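Home Topics Animals Weather Our Bodies How Stuff Works Ask Us

Why Do Some Things Dissolve and Some Things Don't?

Last updated: January

Stir sugar into a cup of warm water. Keep stirring. Gone! No sugar. But taste the water and it's sweet, so the sugar has to be in there somewhere. So where did it go?

Quick answer: it broke into bits so tiny your eyes can't see them. Long answer, keep reading. 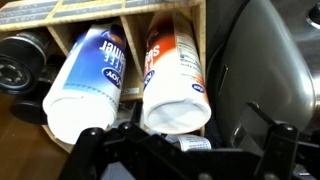
Words: Trornon

First, the water. Water is made of super small pieces called molecules. Way, way too small to see, even with the microscope at school. They never sit still. They bump and slide and spin all day long, even in a glass that looks totally calm.

Now the sugar. One grain of sugar is a whole crowd of sugar molecules holding on to each other in neat rows. Drop the grain in and the water molecules crowd in from every side. They tug. One sugar molecule comes loose, then another one, then a bunch. Each one gets surrounded by water and carried off. Pretty soon there is no grain left, just sugar molecules spread all through the water.

That's dissolving. The sugar is called the solute. The water is the solvent. Both together make a solution. (Yes, same word as the answer to a math problem. Sorry.)

So why doesn't sand do it?

Sand holds on too tight. Water bumps into it and tugs, and the sand just sits there. You can stir sand till dinnertime. Still sand. Good thing too, or there would be no beaches!

And oil? Oil is a different story. Water molecules have a slightly plus side and a slightly minus side, kind of like tiny magnets, and they stick to each other. Oil molecules don't really have sides like that. So the water sticks with the water and the oil gets pushed out. It floats on top becuase it's lighter than the same amount of water.

What about milk?

Trick question. Milk looks like one smooth thing but it's a mix. Some of it is dissolved, like the milk sugar. The fat isn't. The fat is in teeny drops floating all over the place, too small to see one by one. Light hits the drops and bounces every which way, and that's a big part of why milk looks white. A mix like that, drops of one liquid hanging around in another, is called an emulsion. Salad dressing is one too, for a minute anyway, after you shake it.

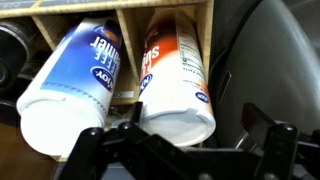

Powders can be a mix as well. Hot chocolate mix has sugar in it, and the sugar dissolves. The cocoa mostly doesn't. It floats around for a while and then sinks. Ever get to the bottom of the mug and find brown sludge? That's cocoa that never dissolved, it was only taking a ride.

Three ways to speed it up

Heat. Warm water molecules move faster and bump harder. Sugar disappears much quicker in warm water than in cold.

Stirring. Moves the sugary water away from the grains and brings fresh water in.

Small pieces. A sugar cube takes ages. Loose sugar, quick. More outside for the water to get at.

Can you run out of room?

Yep. Keep adding sugar and at some point it piles up on the bottom and no amount of stirring helps. The water is full. Scientists say saturated. Warm the water up and it can hold more sugar, cool it down and it holds less, and some of the sugar may come back out as crystals. Rock candy is made this way! Takes up to 7 days and you have to leave it alone, that's the hard part.

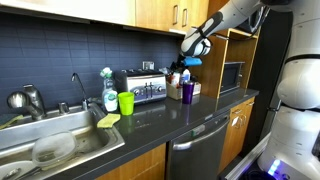 Salt is a bit different. Warming the water hardly changes how much salt it can hold. Weird but true.

Try it at home (ask a grown-up first)

Get 2 clear glasses. Cold water in one, warm water from the tap in the other, same amount in each. One spoonful of sugar in each, at teh same time. Don't stir. Watch. Which one clears first? Now do it again with salt. Then try flour and see what happens. Write down your guess before you start, no cheating.

Pour the flour one out when you're done. It gets gross.

Words to know

Dissolve: to break up into tiny bits and spread out in a liquid
Solute: the stuff that dissolves
Solvent: the stuff it dissolves in
Saturated: can't hold any more
Emulsion: tiny drops of one liquid spread through another

More like this
Why Is the Ocean Salty?
What Makes Soda Fizz?
How Does Soap Work?
Why Does Ice Float?
Where Do Puddles Go?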